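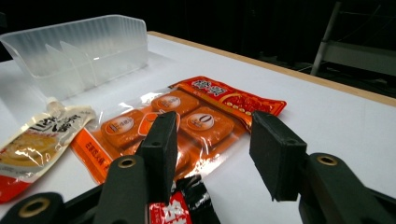
Packaged snacks on the bench, seen between the foam pads of the hand-held gripper.

The Drerwood team at Nonix records its demonstrations with a tool the operator carries, and keeps remote control for checking. Its lead engineer, interviewed at the Skurkdale site, puts this down to contact. "With the remote rig you see the pad touch the film, but you don't feel it," she said. "People squeeze too hard."

Film and foil are the present difficulty. Glare moves as the gripper moves, and a pouch changes shape under load. "A rigid tray is a different job. A pouch with a spout has one good place to hold it, and the operator has to go there every time."

Each task gets 200 demonstrations, of which 30 are held back for testing. Operators are told to approach with the fingers open, pause, then close. In the first batch, 104 were rejected, mostly for closing while the wrist was still turning.

Was the remote rig a mistake? "No. It has the real arm's limits — a hand doesn't. We replay the hand paths on the arm and throw out what it can't reach."

The set now stands at 700 recordings. Work on overlapping packets continues until December.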